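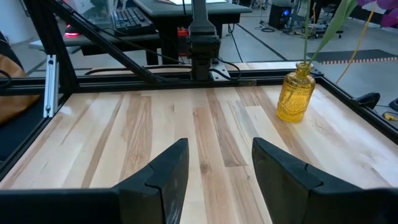 Nellville Dice Baseball League

The Nellville Dice Baseball League is a tabletop baseball league played by mail and in person in the town of Nellville. It uses player cards, three dice and a printed results chart. The league has 16 teams, and each team is run by one manager. A full season has 61 games for every team, followed by a playoff.

History

The league was started by Vanderleia Bastos, a school librarian, who wrote the first results chart by hand. In the early seasons there were only six teams and all games were played at her home. Managers from the nearby town of Fadusley joined later and brought four teams with them. The league reached its present size after the Orton Dice Club closed and its members asked to enter.

Rules

Each batter has a card with numbers for singles, extra-base hits, walks and strikeouts. The manager of the batting team rolls first. If the result is marked with a star, the pitcher's card is used and the dice are rolled again. Fielding is decided by a separate rating from one to five, where one is the best.

Pitchers become tired after a fixed number of batters, which is printed on the card. A starting pitcher must rest four games before he can start again. This rule was not present in the first seasons, and some teams used the same pitcher in almost every game.

Games by mail

When two managers cannot meet, the home manager plays the game alone. The visiting manager sends written instructions before the game, with the lineup, the order of relief pitchers and the situations for a bunt or a steal. The home manager must send back the complete score sheet. The league archive holds 4,000 of these sheets.

Playoffs

The first eight teams in the standings enter the playoffs, which begin in July. The first two rounds are best of five and the final is best of seven. The winner receives the Liao Cup, named after the street where the first games were played.

Records

Huệ Lã, manager of the Fadusley Herons, was the first manager to win 700 games, regular season and playoffs together. Her team has also won the cup three times, two of them in consecutive seasons. The longest game on record lasted 23 innings and was finished on the second evening.

See also

Tabletop sports games
Baseball scorekeeping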